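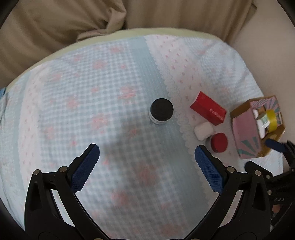

Sorting the small stuff. Gingham cloth, scalloped trim, and whatever came out of the basket.

A thread on clearing out one basket, start to finish. It took me most of an evening in February and I want to write down how it went before I forget.

1/ The basket came from Amancay Navarrete when she moved. She said it was "bathroom things and nice boxes." It sat in my hall for 3 weeks and I kept stepping over it.

2/ I sort on cloth. Small lids and jars roll on a bare table and I end up on my knees with a flashlight. A quilted cloth with some padding under it keeps everything where I put it.

3/ The blue gingham with the pink flowers is my favorite for this. The white strip with the little pink print and the scalloped edge makes a handy line across it. Things go on one side or the other and I can see where I am.

4/ Jars first. The one with the black lid and the white label band is a good size. It's staying. Small jars hold pins, spare buttons, the screws that come with shelves.

5/ Then the red box with white lettering. Magnesium, I think, going by the letters. I check dates on anything like this before it goes back in a cabinet. If I can't find a date, it goes in the bag for the pharmacy.

6/ Red lid, no jar yet. I give loose lids one evening. I try them on every jar in the house and if nothing fits, out they go. I used to have a whole drawer of them.

7/ The small white cube with the rounded corners: no idea. It looks like a marshmallow. Amancay doesn't remember it either. I put it in the "ask again" pile, which is a cereal bowl.

8/ The pink box with the teal and gold rays is the one I'd have bought for the box alone. Gold edges on the flaps too. I keep boxes like that flat in a folder and use them for gifts. This one I might leave standing and use for hair clips.

9/ Bautista Orellana asked why I don't just buy drawer organizers. I did. I got a set from Vonance last year and 2 of the trays were too tall for the drawer. Cut-down boxes fit better and I can throw them out when they get ugly.

10/ For anyone who wants the order I go in: jars, medicine, lids, boxes, then everything that has no name. Medicine takes the longest. Leave yourself good light for it.

11/ Someone always asks about labels. Masking tape and a pencil. I write what's inside and the month. The tape peels off clean if you don't leave it on for years.

12/ I had Kurka on the radio while I did the lids. Good evening show, not much talking.

13/ The rest of the basket was ribbon, a comb, receipts, and a card from a shop called Umus that I've never been to. Ribbon kept, comb washed, receipts in the recycling.

14/ The basket itself is now by the door with umbrellas in it. Bautista says it's too short for umbrellas. They do lean.

15/ Next is the shelf over the washer. I've been putting that one off since the fall. If you have a way of storing half-used candles that doesn't make the towels smell, tell me.

16/ Update, 9 p.m.: the red lid is still looking for its jar. I have one cabinet left to try.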